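The Tratirum Box

4/4/26

We had until noon to clear the flat in Lukow, and I was having a wonderful time.

I know how that sounds. My sister had the kitchen, my cousin had the hall cupboard, and I had the white table, where everything without a home had been landing since March. I adore a table like that! You lift one packet and find three more questions. Whose cable is this? Why would anyone keep the lid and lose the jar?

"Just chuck it," my sister called.

"I'm making discoveries!" I called back.

Our aunt had labelled the first 37 cartons herself, in green pen, before she flew out to start the job at Fliteleo. Carton 11 said SPOONS, MOSTLY. Carton 10 said DO NOT SHAKE. Then she'd run out of time, or pen, and left us a note on the fridge: whatever fits in the last box comes to me, the rest is yours, be kind to the plaid.

So I was kind to the plaid. I spread it right across the table, all its lovely blue and white, and set the last box on top like a guest of honour. It was a shallow thing with no lid and a plain brown inside, and I loved it at once. The fun of a small box is that you have to choose! Something went in, something came out, I stood back with my head on one side, and then I changed my mind again.

"What about the mint one?" said my cousin, who had wandered over with a biscuit.

"The mint one is essential," I said. It had a little silver snap, and she'd carried it on the ferry to Gavalas the summer we all got sunburnt, with our return tickets folded inside. I could practically smell the salt.

"And the cables?"

"She'll want cables. Everyone wants cables, once they've moved."

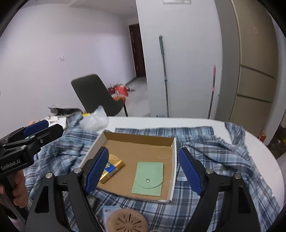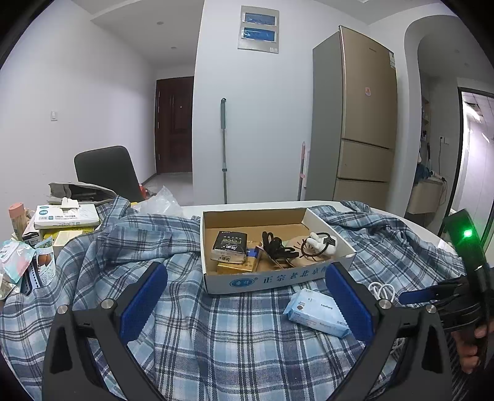

Carton 48

The courier was early, of course. He stood at the door with his scanner while my sister hunted for the tape and I wrote on the side in my best imitation of our aunt's capitals: TREASURE, ASSORTED. PLEASE SHAKE.

"That's 48, then," he said.

"That's 48!" I said, and held the lift for him all the way down.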